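Open Day at Culteo, Cemholm

9 min read

Posted 11/3/21

Writing this up fast before I forget it all. Notes are on the back of a bus timetable and half of them got rained on.

So. Culteo. Tableware people, out past the rail bridge in Cemholm, long low building you'd take for a tire place. They do one open day a year, normally in September, this year it slid. I've meant to go for ages. Signed up for the afternoon group, got there early, stood under the porch roof eating a roll.

Getting there: bus to the end of the line, then walk. There's a sidewalk on the left side only. Parking if you drive, but it fills, people were up on the grass by the time I left. Sign for the entrance is tiny and points at a hedge. Go past the hedge.

Na-rae Cho took our group. She runs the sample side, has been with them since 1998, started in packing. Quick talker, which suited me, though I lost a few things at the start when the extractor was on. Group was a mix. Couple of restaurant people, a school art teacher, two sisters who collect enamel and argued about enamel the whole way round. And me.

First stop, the materials room. Dull on paper, I liked it a lot. Shelves of test tiles, little squares with a hole in the corner so you can hang them, every color they've ever run. There's a whole shelf of whites. Na-rae held up a pair and asked which was warmer and we all got it wrong. The teal they're known for (they call it Seol, same name as the range) took them more than 60 goes, she said, and they still have the early ones, which are brown. Not a nice brown either. She says a few people on staff prefer it.

No photos in the glaze area, fair enough. Short version, it's hot, it's loud, you wear the glasses. They had plates going through on racks and a guy checking rims with his thumb. Just runs his thumb round, puts it down, next one. Asked him what he's feeling for and he said "a bump." OK then.

Gekia is the other range. That one's the cheaper, brighter stuff, meant for kids' rooms and camping and play kitchens, bought in as blanks from elsewhere and finished here. I hadn't known they did any of that. The sisters were a bit sniffy about Gekia. I've got 2 of the bowls at home and they've survived being dropped on a stone step, so I kept quiet and felt smug.

Then the kiln, switched off for the day so we could look in. Bigger than I'd thought. Smells like a struck match. The brick inside has gone glassy in places and there's a dribble down the back wall from some accident, Na-rae knew exactly which accident and whose. Wouldn't say whose.

Tea break in the canteen. Tea is free, cake is by donation, get the lemon one. Seconds sale is set up along the same corridor so you end up holding a cup and trying to look through plates with one hand. Put the cup down somewhere first. Learn from me. Seconds are marked with a dot of wax pencil underneath showing where the fault is, and on a lot of them I couldn't find it even with the dot. Side plates went first. Mugs were nearly gone before our group even got there, so if you want mugs book the morning.

Was also a table of discontinued lids. Just lids. I asked if anyone buys them and the woman on the cash box said every year, same man.

After tea, the bit I'd really come for, the rooms at the back where they try things out on an ordinary table and see how they look next to each other. I sort of expected a showroom. Nope. Plain working room, green backdrop hung up behind a small table, gray top, thin black legs, fans out on the floor. Much more use to me than a showroom, you see the stuff at the height you'd see it at home.

What they had out was a mix. A wide orange bowl, properly shiny, sitting over a dark teal plate. A gray cup at the back, straight up and down, no fuss. A white bowl that's dark inside. And a heap of what looked like toy vegetables, orange and green, piled up along the front edge of the table.

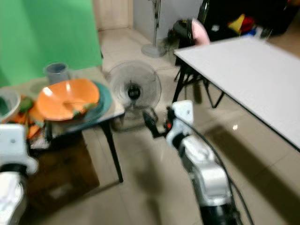 Orange on teal is a combination I'd have said no to. If you'd asked me in a shop I'd have put one of them back. But the teal's dark enough that it holds the orange down a bit, and with the gloss on the bowl you want something quieter under it. One of the restaurant people said she'd never serve on it, food would look gray. The art teacher said depends on the food. That went on for a while. I'm with the teacher, put a carrot salad in there, or rice.

The white one with the dark inside was my favorite and I didn't get a price for it. Should of asked. I think soup would look great in it, tomato or squash, but you'd see every drip on the white outside, so maybe not at my house. Did ask in general about dark insides and scratching from spoons. Na-rae's answer was that dark shows metal marks more, always, whoever made it, and most of it comes off with a bit of baking soda paste and patience. She does hers twice a year and otherwise ignores it.

Asked about stacking too as I've got one cupboard and it's shallow. Her advice: measure the cupboard before you buy the bowl, which yes, obviously, but have I ever done it. Wide bowls eat a shelf. Keep the widest one out on the table with fruit in it and you've got your shelf back. Cups with straight sides don't nest, so if you're short of space get fewer and wash up more.

Somebody wanted to know how they decide what goes in a range together. No formula as far as I could tell. They put things on the table, leave them, come back after lunch and see what's annoying. Pieces get swapped in and out all week. The lunch test, they call it. I'm going to try it at home with the shelf in the hall, there's been something annoying me about that shelf since spring.

Last stop packing, which Na-rae clearly still loves. Proper speed. Paper, twist, tuck, in. Plates go on edge, never flat, and bowls get a wad of paper in the middle before anything else goes inside them. We all had a turn wrapping a plate and mine looked like a badly wrapped fish. Teacher's was perfect, annoyingly. They let you keep the plate you wrapped if it's a second, so that's a free plate, nice touch and not on the leaflet.

Moans, quickly. The corridor is narrow and with the sale on it and three groups passing it gets silly. The headsets didn't work in our group so if you're at the back near the glaze area you're getting nothing, stand at the front. Floor's uneven between the kiln and the canteen, there's a ramp but you have to ask for it to be put down, and they should just leave it down. And the whole thing overran, I nearly missed the last bus, had to do that walk-run thing with a bag of china.

What I came home with: the free plate, two side plates (one with a fault I still can't find), a lid. Yes I bought a lid. It fits nothing.

If you go: flat shoes, cash, a bag with a stiff bottom and an old towel in it. Morning group for mugs, afternoon for quieter questions. Kids are OK from school age but not in the glaze area, someone takes them off to paint a tile instead and they all came back happier than we did. Booking is by phone only and the line's engaged a lot, keep trying. Next year's date isn't set, they said September again if they can mange it. I've asked to go on the list.

Will add the opening times for the factory shop when I find the other half of the timetable.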